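A Bare Table and One Green Plant: At Home With the Owner of Talukder

She has run Talukder, a small furniture repair shop in Otulmont, for long enough that people bring her their grandmothers' chairs without calling first. 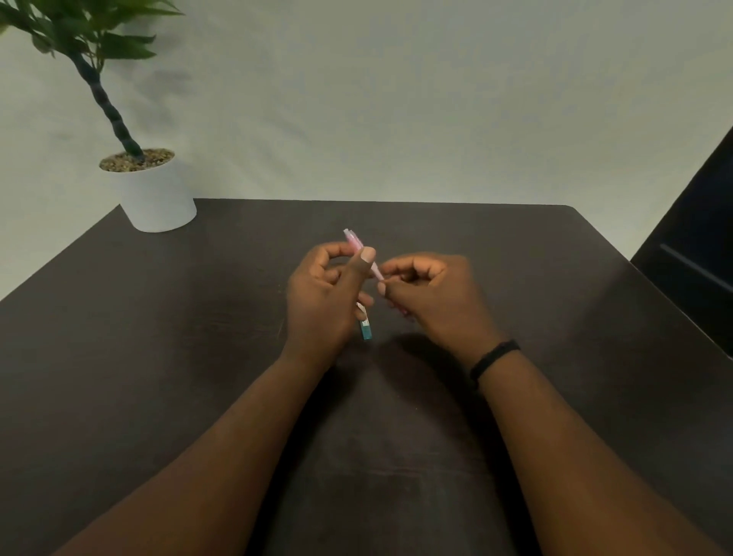 The habit of clearing everything off at night came from her mother, she tells me, pouring us both more coffee than anyone needs on a weekday morning. "We ate on it, we did homework on it, we cut out dress patterns on it, and by bedtime it had to be clear," she says. "I fought that rule for years and now I'm worse than she ever was!"

Her one exception is the plant. She waters it every 2 weeks, and she talks to it a little, though she asked me to go easy on that part (sorry). "It's good company. I like something green against a plain wall, and a dark table wants something alive on it, especially in February."

I asked about the scuffs, expecting a shop owner to be embarrassed by them. She laughed for quite a while. "People want me to sand out every mark, and I'll do it if they insist, but I always ask them to live with it for another month first. Half of them never call back, and I'm glad." For her own wood she uses a soft cloth, barely damp, and then a dry one right after - no sprays, no polish, and hardly ever wax.

The shop keeps its winter hours through the end of the month, and she is still taking in chairs.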